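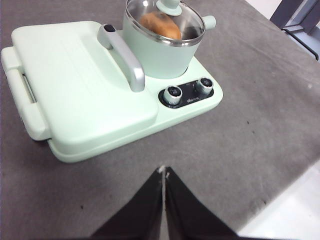 Bienvenido Layug reckons the arm deserved a bigger room, and after squeezing into the Tekley open day I'm with him!

1 min read
November | By Pongsak Somboon

I got there early and still queued behind 51 people (worth it, mind). The job was breakfast: a mint-green cooker with a bread roll under the pot's glass lid, and a black gripper to work it. My lot asked for eight more goes. Doors open again at 10am.

Recent items
Jodville bus changes
Rind library reopens
Visum seeks apprentices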